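Evel kit computer returns with a new board and the old monitor program

August 5, 2026

The Evel, a small build-it-yourself computer that many hobby clubs remember well, can be ordered again. The workshop Cai in Flaltden has opened the list for a first batch of 200 kits, and the boards will be sent out in the order in which the names were received.

The new kit follows the old machine closely. It has the same eight-bit processor type, the same row of toggle switches for entering a program byte by byte, and the same two-digit display. What is different is mainly the circuit board. The original was drawn by hand and had several long tracks which picked up noise, so owners often had to solder a wire across the back before the memory became reliable. Régis Maillard, who prepared the new layout, has moved the memory chips nearer to the processor and added a proper ground area below them. The wire is no longer needed.

"I wanted that a person with the old manual on the table can build the new one and not get lost," Maillard said. "The part numbers printed on the board are the same as in the manual. If the manual says R14, you will find R14, and it has the same value."

The work began in February, when Maillard was asked to repair a damaged Evel for a member of the Bramel computer club. The board was broken through one corner and could not be saved. He measured the tracks with a meter during several evenings, and made a drawing from which a replacement could be ordered. Other members then asked for a copy, and Cai agreed to take over the purchasing of parts.

Two parts caused difficulty. The display of the original has not been made for a long time, and the stocks that remain are expensive. The kit therefore uses a newer display on a small adapter, which fits into the same socket. Owners who have an original display can plug it in directly. The second problem was the crystal, because the old frequency is now unusual. Kaiwen Tian, who looks after the software, has kept the timing correct by using a faster crystal and a divider chip. The cassette interface can read old tapes in this way, at least those which are still in good condition.

Tian has also typed in the original monitor program again from the printed listing and compared it with a memory chip taken from a working machine. He found one difference. In the listing, a jump goes to the wrong address, and a reader who followed it exactly would have lost the contents of the last memory page each time the display routine was called. The new kit is delivered with the version from the chip, and a corrected listing is printed at the end of the manual.

The manual itself has 70 pages. Waltraud Brinkmann edited it from the first edition and kept most of the old text, including the chapter on binary numbers and the short game in which the player must stop a moving light. She has added a section about soldering with lead-free tin and another about connecting the Evel to a modern computer through a serial adapter. An errata sheet will be kept by the club. 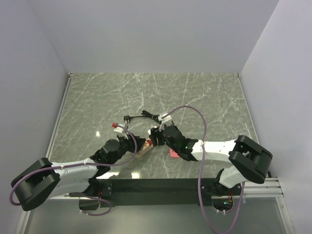

Building time depends on experience. Qianru Xia, who assembled one of the test kits, had not soldered a complete computer before. She finished it over two weekends and made one mistake, a socket that was turned the wrong way round. "The manual tells you to check the notch, and I read this sentence after I had soldered it," she said. Her board now runs a clock program which she wrote on paper first and entered with the switches.

The kit contains the board, all chips and sockets, the switches, the display with its adapter and the printed manual. A case and a power supply are not included. The computer needs five volts and can be used with most ordinary USB chargers through the cable in the bag. A memory expansion is planned, but Cai has not given a date for it.

Orders are limited to one kit per person for the first batch. Clubs and schools may ask for up to 60 bare boards without parts, and should write to the workshop before ordering. The Bramel club will hold a building evening when the first kits have arrived, and visitors who own an original Evel are invited to bring it, also if it does not work.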